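O pano de cozinha merece uma gaveta melhor

Dobrar, guardar e trocar: um guia para os tecidos que mais trabalham em casa

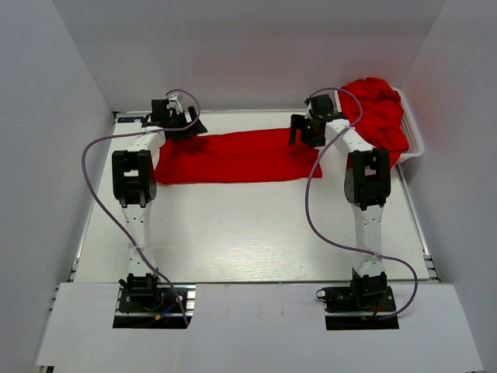
Pano vermelho dobrado ao comprido sobre uma mesa branca.

Na maioria das cozinhas, os panos vivem na segunda ou na terceira gaveta, misturados com pegas, aventais e um ou outro saco de compras. Tira-se o que está por cima, usa-se, lava-se e volta para cima. Os do fundo podem passar meses sem ver a luz, e os três ou quatro do topo gastam-se depressa.

A solução começa na dobra. A mais prática para gavetas é a dobra em faixa: estende-se o pano numa superfície lisa, leva-se uma das orelas compridas à outra e alisa-se com a palma da mão, do centro para as pontas. Fica uma tira larga, com o vinco a todo o comprimento. Depois dobra-se a tira em três e arruma-se de pé, com o lado fechado para cima.

As pontas raramente batem certo. Um pano com algumas dezenas de lavagens encolhe mais num sentido do que no outro, e a bainha puxa. Não vale a pena insistir em cantos perfeitos. Convém alinhar o lado que vai ficar à vista e deixar as diferenças para dentro. As rugas pequenas saem com a mão, se o pano for dobrado pouco depois de sair do estendal.

Uma gaveta de cozinha comum leva 12 panos de pé sem apertar. Acima disso começam a tombar quando se tira um, e a arrumação dura pouco. Quem tem mais pode guardar o excedente noutro armário e fazer a troca no início da estação.

Algodão, linho e misturas

O peso do tecido muda a forma de dobrar. Os panos de algodão com 200 gramas por metro quadrado são os mais fáceis: aguentam o vinco e secam de um dia para o outro. Os de favo, mais grossos, ocupam quase o dobro do espaço e ficam melhor enrolados. O linho marca muito, mas também é o que melhor se mantém de pé na gaveta. As misturas com poliéster escorregam e pedem um separador.

A Halvorsen vende separadores de cartão prensado que se cortam com tesoura e se encaixam uns nos outros. A Pomden tem uma versão em bambu, extensível, mais cara e mais firme. Experimentámos ambos durante um mês. O de cartão cumpriu bem numa gaveta seca e amoleceu na que fica por baixo do lava-loiça. O de bambu não se mexeu, embora roube dois dedos de largura útil.

Para quem não quer comprar nada, uma caixa de sapatos sem tampa, cortada à altura da gaveta, faz o mesmo serviço.

A cor também conta

Os panos vermelhos, azuis-escuros e verdes disfarçam melhor as nódoas de molho e de café, mas largam tinta nas primeiras lavagens. Devem ir à máquina separados dos claros pelo menos três vezes. Os brancos aceitam temperaturas altas e são os mais indicados para secar copos, desde que não se use amaciador, que deixa uma película e reduz a absorção.

Há famílias que atribuem uma cor a cada tarefa: uma para as mãos, outra para a loiça, outra para a bancada. O sistema funciona enquanto todos se lembrarem dele. Um papel colado no interior da porta do armário ajuda nas primeiras semanas.

Quando deitar fora

Um pano que já não absorve, que cheira mal depois de lavado ou que tem a bainha aberta deve sair da cozinha. Cortado em quatro, ainda serve para limpar vidros, sapatos ou a corrente da bicicleta. A Vumora, que recolhe têxteis domésticos para reciclagem, aceita panos gastos desde que venham secos e sem gordura.

Na compra dos novos, o preço nem sempre acompanha a qualidade. O conjunto mais simples da Hurkari, em algodão liso, continua a ser o que recomendamos para o uso diário. Lave-os antes da primeira utilização e, antes de os dobrar, verifique as medidas: um pano que perdeu muito comprimento nessa lavagem talvez tenha de ser dobrado em dois, e não em três, para ficar à altura dos outros.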